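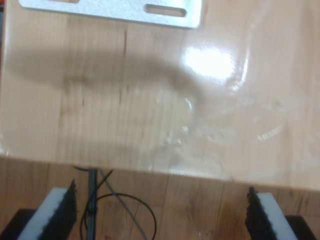
Slotted metal bracket on a wooden board.

Follbridge Materials Word List, README

What this is

A list of 429 everyday names for household and workshop materials, with the places each name was found. It was put together by Salma Chraibi from shop labels, repair manuals and secondhand listings in Itcombe and Follbridge. The file is plain text, one entry per line, tabs between fields.

What it claims, and what I believe

An earlier README said the list "covers common usage." I took that line out when I took over the file. Two towns and one winter of collecting can't tell you what is common anywhere else. Treat it as a record of what some sellers wrote down.

Fields

term: the name as written, spelling mistakes kept
source: label, manual or listing
town: Itcombe or Follbridge
sense: a short gloss, written by one person
doubt: yes or blank

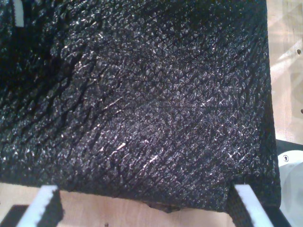 The doubt field is the one I'd read first. It is marked yes on only 15 entries, and I find that hard to swallow. Sellers use "leather" for all sorts of things, and "tin" for nearly anything that shines. A blank there means the collector didn't stop to wonder. It doesn't mean anyone checked.

Known problems

Listings were copied by hand, and there are no saved copies of the originals. In 14 entries the gloss repeats the term and tells you nothing. The Carnegie entries come from a single manual with pages missing. Town is a guess wherever a seller listed both.
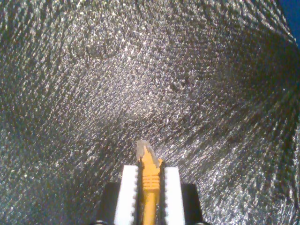 There was also a plan to merge this with the Lurnov glossary. I tried it in November and backed it out. Lurnov sorts names by use, this list sorts them by wording, and the matching script joined "sheet" (bedding) to "sheet" (metal) without complaint. If you want to try again, start with the short words and check them by eye.

Versions

The current version is 4. Version 3 had a sorting bug that moved glosses down a row. If your copy says "oilcloth" is a kind of nail, throw it out.

Use

Free to copy and change. Please keep the doubt field, thin as it is. Corrections are welcome with a source attached; I don't add entries from memory, mine included.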